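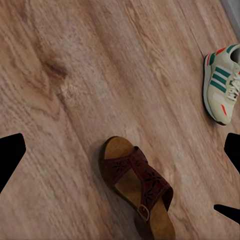 Shoes off, please (the hall floor reopens)

The main hall is back in use from this week, and the first thing regulars will notice is the sign on the door. It asks for soft soles only. The second thing they will notice is Lilian Mrema standing next to the sign, in case anyone finds it hard to read.

For those who missed the spring meeting, the short version goes like this. In March the old floor was found to have a soft patch near the kitchen hatch, which most of the Thursday dancers had known about for years and simply steered round. The surveyor was less relaxed. We had two quotes, one from Grovon and one from Kinyua, and went with Kinyua on the grounds that they answered the phone. They said the work would take 8 days. It took rather longer than that, and we now know more than we wished to about damp.

The old boards have not gone to waste. Several are now shelves in Mwanaisha Sang's shed, and one is a bench outside the bowls club, where it wobbles just as it did indoors. If you put your name down for a length and haven't collected it, please do. They are stacked behind the bins and the wasps have begun to take an interest.

A few house rules, some new and some that were always rules but had been treated as suggestions:

Chairs are to be carried and not dragged. This includes the short distance from the stack to the front row.

Tap class has moved to the annexe until further notice. We are sorry. The annexe is sorry too, having a thin ceiling and the chess club above it.

Tables go on the felt pads. The pads are in the blue tin. If you take the last of the pads, tell the office.

No candles, after what happened at the harvest supper.

Mopping is to be done with a well wrung mop and the cleaner in the cupboard marked Floor. Please leave the bottle marked Norkix where it is. It is for the drains, and we would like to go on having both drains and a floor.

The badminton lines have not been put back yet. There was a lively exchange at the last meeting over whether we need them at all, with the badminton players in favour and the yoga group taking a calm but firm view the other way. Tape will be used for now. Bring your own if you are fussy about the colour.

We are still £1,000 short of the final bill. The Boleck Quiz is the main hope of closing the gap, so please get a team together, and please let someone else do the music round this year. You know who you are. Entry is £9 a head, which includes a baked potato.

Doors open at 2 for the reopening tea on Saturday. Clean socks would be appreciated.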